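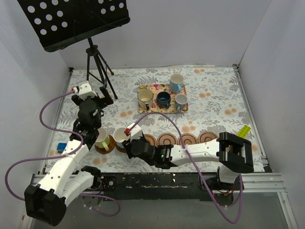 我做示教数据采集的时间不算短，对这一行有个越来越固定的看法：大家太爱报条数了。一个任务录了多少条，一天能录多少条，下个月打算录到多少条，开会说的是这些，写报告写的也是这些。条数当然要有，可它说明的东西很少。我想借我们手上这个摆杯子的任务，把这个意见说清楚一点。

任务本身很简单。桌上铺一块印着蕨叶和小花的桌布，靠里放一个浅粉花纹的托盘，杯子放在托盘上，靠前的地方排一行圆形木杯垫。两条机械臂装在前面的铝型材横梁上，由人遥控，把杯子从托盘上取下来，一只一只放到杯垫上。杯子颜色不一样，大小也不一样。人来做这件事，用不了一分钟，中间还可以聊天。

让一个学习系统来做，就得给它看例子。例子由操作员一条一条录出来：手握着主臂，从臂跟着动，关节角度和相机画面一起存下来。存下来的东西后来被当成“正确做法”，模型照着学。问题就出在这几个字上。

去年我们给项目定的目标是500条。这个数字是怎么来的，我后来问过一圈，没有人说得出来。项目书里写了，排期表里也就有了，再后来它就成了一个谁都不去碰的东西。组里有个代号叫Onov的小任务，跟摆杯子共用一套台子，也写的是500条，显然是从同一张表里抄过去的。那个任务只需要把一块布推平，难度和杯子完全不同。

目标定了，操作员自然朝着目标去。我不怪他们，换了我也一样。一条录完，复位，再录下一条，复位的时候手会不自觉地把杯子放回差不多的位置，把手转到顺手的方向。右边那条臂夹把手最舒服的角度，练几天就摸出来了，之后每一只杯子都会被摆成那个角度。录到后面速度很快，动作很漂亮，回放起来赏心悦目。模型训练出来，在那个角度上也很好。把杯子转过去半圈，它就伸到空的地方去夹，夹完了还认认真真地把空气放到杯垫上。

我们后来把数据翻出来看，前面录的和后面录的差别很大。前面的动作慢，有停顿，有夹偏了再退回来的，有杯子放歪了用夹爪侧面轻轻推正的。后面的几乎没有这些。按当时的质检标准，前面那批里有不少被标成了“不合格”，理由写的是“动作不连贯”或者“多余动作”。真正有用的恰恰有相当一部分在这里面。夹偏了怎么退，退回来以后从哪个方向再进，这些在一条完美的示教里是看不到的，因为完美的示教里没有夹偏过。

Silvan Ortner那时候负责训练，他做了一件我觉得早就该做的事。他没有用全部数据，从里面挑了162条，挑的办法很土，就是一条一条看起始画面，起始画面太像的只留一条，带有纠正动作的尽量都留。用这162条训练出来的模型，在我们自己的台子上，比用整批数据训练的那个要稳。我不想把这个结果说得太大。任务只有一个，台子只有一套，评测也是我们自己人做的，换一个环境结论可能就变了。可它至少让我不再相信录得多就一定好。

有人会说，那是因为你们的数据里重复太多，把采集做得讲究一些，条数上去了照样有用。我同意。我反对的是只看条数，对多录没有意见。真要录很多，又录得各不相同，那当然好，问题是各不相同这件事要花钱，要花时间，而条数报表上看不见这笔花费。一个操作员如果每录一条都换杯子的位置、换朝向、换杯子之间的间距，一个上午录下来的数量会明显变少。如果主管只看数量，这个操作员就是效率低的那个。我在别的组见过这样的事，人家不到两周就学会了不换。

所以我的第一个主张，是把起始状态的决定权从操作员手里拿走。听起来像是不信任人，我倒觉得是在替人减负。让人随机摆东西，人是摆不随机的。你跟他说“每次都摆得不一样”，他会在三四种摆法之间来回换，自己还以为换了很多种。我自己试过，录完以后把起始画面叠在一起看，杯子集中在几个地方，托盘右后角那个位置几乎总有一只，靠前的边上总是并排放两只。我当时觉得自己摆得挺乱的。

现在我们用一张预先生成的单子，每一行写着哪只杯子放哪里，把手朝哪边，哪几个杯垫已经占了。操作员照着摆，摆完了再录。单子是Fladunow那个工具出的，工具很简陋，界面也难看，打印出来字还特别小，有人拿记号笔在上面画格子才看得清。可它把问题解决了大半。摆放变成了抄单子，操作员只要管好手上的动作就行。

单子里有一类行是我坚持要加的，就是从中间开始。杯垫上已经放着杯子，托盘上还剩几只，从这里接着录。很多人采集的时候只从头录到尾，每一条的开头都是同一个局面：杯子全在托盘上，杯垫全空着。模型当然也会见到中间的局面，但那都是由它前面顺利的动作带过去的。真正跑起来，它前面的动作不会那么顺利，它走到中间时看到的局面，跟示教里的中间局面不是一回事。杯子可能歪着，可能压着杯垫的边，两只可能挨得太近，夹爪下去会碰到旁边那只。这些局面得专门摆出来，专门录。

加这类行的时候争得挺厉害。反对的人说，从中间开始录出来的条目短，有的只放一只杯子，算一条不合适。你看，又绕回到条数上来了。我说那就不要算一条，算半条，算零条都可以，把它录下来就行。最后表格里多了一列，叫“段”，这场争论才算过去。我到现在也不太清楚那一列有谁在看。

第二个主张是关于失败的。我主张失败的条目全部留下，写清楚失败在哪里，不许删。

这条在技术上没什么可争的，硬盘不贵。阻力来自别的地方。操作员不愿意留，录坏了的东西挂着自己的工号放在库里，谁都不舒服。我们早先的软件有一个快捷键，录完觉得不好，按一下就丢掉，用的人很多，丢得也很顺手。后来我去查日志，只知道丢了，丢的是什么完全没有记录。杯子滑脱是在什么位置，是哪一只，夹的是杯口还是把手，一概不知道。而滑脱的那些恰好告诉你任务难在哪里。深蓝色那只杯子釉面亮，我们一直隐约觉得它难夹，也可能是在相机里不好认，说法有好几种。如果失败都留着，翻一翻就有数，结果只能靠大家回忆，回忆又各说各的。

现在那个快捷键还在，按下去以后弹出来的是一个备注框，写一句话才能进下一条。有人写得很认真，有人只写一个“掉”字。写一个“掉”字我也接受，比没有强。工号从失败条目里去掉了，换成班次，这是Carrasco提的，提得很对，去掉以后按那个键的人明显不那么犹豫了。

要把失败留下来，不等于要让模型去学失败。这一点跟外面的人讲的时候常常被误会。留下来的失败怎么用，是训练那边的事，可以当反例，可以截取失败之前的那一段，也可以完全不用，只拿来看。采集这边的责任是不要替下游做决定。采集员在按下丢弃键的那一刻，其实是替后面所有人做了一个不可撤销的判断，而他手上的信息只有自己刚才那几十秒的感觉。

说到操作员，我还有一个意见，可能会得罪人。现在许多团队把采集当成最底层的活，招人的时候要求写得很低，培训一上午就上岗，做算法的人从来不碰主臂。我觉得这样做出来的数据一定有问题，至于什么问题，要等模型训练出来才看得见，那时候已经晚了。

举个具体的。放杯子到杯垫上，松开夹爪以后手臂怎么退，这里面有讲究。直接往上提，夹爪有时会带到杯口，杯子就歪一下。先往后撤一点再往上提，就稳得多。熟练的操作员都会后撤，可他们不会说，因为手已经习惯了，问他为什么这样退，他想半天说“顺手”。新来的操作员直接往上提，杯子歪了，他再去推一下。两种做法在数据里混在一起，模型学出来的是一个中间的动作，往斜上方退，有时带到有时不带到。训练的人看见成功率上不去，去调学习率，调了很久。后来Silvan自己坐下来录了一个下午，录到一半就站起来了，说他知道是怎么回事了。

那个下午值多少条数据，我算不出来。他录的那些本身质量很一般，手生，碰倒过杯子。但他回去以后改的东西，比之前一个月调的参数都管用。从那以后我就主张做模型的人每隔一段时间要来台子上录，录得差没关系。反过来，操作员也应该看得到模型跑出来是什么样。我们这里现在是傍晚收工前留一点时间，把当天评测的录像放一遍，愿意看的留下来看。看过的人第二天录的东西会不一样，会主动往模型出错的那些局面上去试。这个变化我没有量过，只是坐在旁边看着觉得是这样。

两条臂的任务还有一层麻烦，就是分工。杯垫排成一行，左边的归左臂，右边的归右臂，这是最省事的办法，也是大多数人会自己选的办法。可是中间的杯垫归谁？有人用左臂，有人用右臂，有人看哪条臂闲着就用哪条。还有人会用一条臂挪开挡路的杯子，另一条再去取后面的。从做事的角度看都对，从学习的角度看就是同一个画面对应好几种动作。现在的方法对付这种情况比以前强，不会简单地取平均，但强得有限，数据少的时候照样犯糊涂，两条臂一起伸过去，在半路上都停住，像两个人在门口互相让。

对这件事，组里有2种意见，到现在也没有统一。一种主张规定死，中间的杯垫一律由右臂放，写进操作手册。另一种主张放开，让人怎么自然怎么来，然后靠数据量压过去。我偏向前一种，但只在项目早期偏向前一种。早期数据少，先让模型学会一种稳定的分工，看它能走到哪里。等它稳了，再放进别的做法。这和教人也差不多，学开车的第一个月，教练不会同时教你好几种倒库的办法。

主张放开的人有一个理由我一直没能驳倒：规定越细，录出来的数据就越像规定，越不像事情本身。真实的桌面上没有手册。你规定了右臂，有一天右臂正好不方便，模型就不知道左臂也可以。我承认这是个代价。我的回答是这个代价可以往后放，先欠着，把它写在文档里，说明这批数据是在什么规定下录的。欠着没关系，最怕的是忘了自己欠着。

讲到文档，这可能是整件事里最没有人愿意做的部分。我们从Flekus接过来一批数据，同样是摆餐具类的任务，量比我们大得多，画面也干净。拿到以后用不了，原因很平常：没有说明相机什么时候动过。中间有一段，从画面上看视角偏了一点，偏得不多，肉眼要对着看才发现。我们写信去问，对方态度很好，查了好几天，回信说应该是换过支架，具体从哪一条开始不确定。那一批最后只用了前面的一段，后面的放在那里，谁也不敢动。

我说这件事没有责怪的意思，我们自己也干过一样的事。桌布洗过一次，铺回去的时候方向反了，花纹位置全变了，过了很多条才有人说了一声。要不是有人说，以后看数据的人只会看到背景忽然换了，不知道中间发生过什么。桌布方向反了对训练是好是坏，另当别论，也许还有好处，多一种背景。可好处也要知道是从哪里来的，才谈得上利用。

现在台子旁边有一个本子，纸的，谁动了什么就写一行。动了相机、换了夹爪的垫片、紧了线缆，都写。我试过用电子表格，没有人填，大家手上戴着东西或者正握着主臂，不愿意去碰键盘。换成本子就有人写了，字很潦草，录入的时候要猜。有一行写的是“左边有点软”，到现在也没弄明白说的是左臂的关节还是左边的桌垫。写的人自己也不记得。

还有标准的问题。什么叫放好了？杯子在杯垫上就算好，还是要居中？偏出去一点边算不算？把手要不要朝同一个方向？这些在开工之前都没有定，我们是录了很多以后才开始吵的。有一位同事认为把手朝向无所谓，杯子放在那里能喝水就行；另一位觉得既然是给人摆桌子，把手总得朝着人。两个人录的数据都在库里，各自前后一致，放在一起就互相矛盾。我现在的看法是，这种事应该在录第一条之前用一页纸写下来，写得粗一点不要紧，写错了可以改，改的时候换一个版本号。不写，每个人脑子里都有一页，都以为别人那页和自己的一样。

也有朋友劝我，说这些都是小团队的烦恼，等规模上去了，什么不一致都会被冲淡。大公司一个月录的比你们一年都多，照样训练得出来东西。这话我没法完全反对，我也没见过人家库里是什么样。只是我们没有那个规模，大多数做这件事的人也都没有。用大团队的结论来安慰小团队的做法，我觉得不合适。手上一共就两条臂、一张桌子和几个人，浪费掉一个星期就是实实在在的一个星期。

再说，规模大了以后，这些毛病未必就少，只是更难看见。我们能发现桌布铺反了，是因为台子就在眼前，走过去看一眼就知道。要是有几十张台子分在几个地方，谁去看呢。到那个时候，单子、备注、本子上那些潦草的字，恐怕比现在更要紧。

下一批的采集计划我已经写好交上去了。里面没有写总条数，写的是单子要覆盖哪些局面，每类局面录到评测不再变化为止，另外留出2周给从中间开始的那些行。交上去以后被退回来一次，意见栏里写着：请补充目标数量。我填了500，在后面加了一个括号，注明这个数没有依据。目前还没有收到回复，台子那边已经按单子在录了。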